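Batetti > Workshop sets > Drawer organizer > README

Drawer organizer set, version 2. Revised 26 Jan 2021.

Contains 2,112 stills in 141 folders. One parts cabinet: black body, yellow frame, clear drawers, carrying handle on the lid. Labels: drawer row, drawer position, open or closed.

Cabinet on the white board:

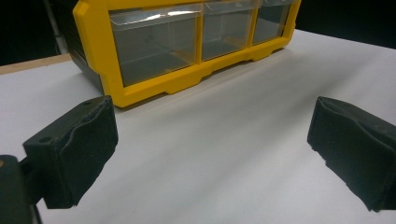
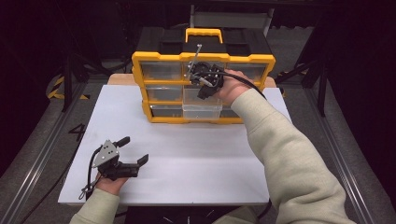
Row labels count from the top. Glare on clear plastic is not labeled. More than 40 stills have no position label; filter these before use.

Contact Batetti | Back to top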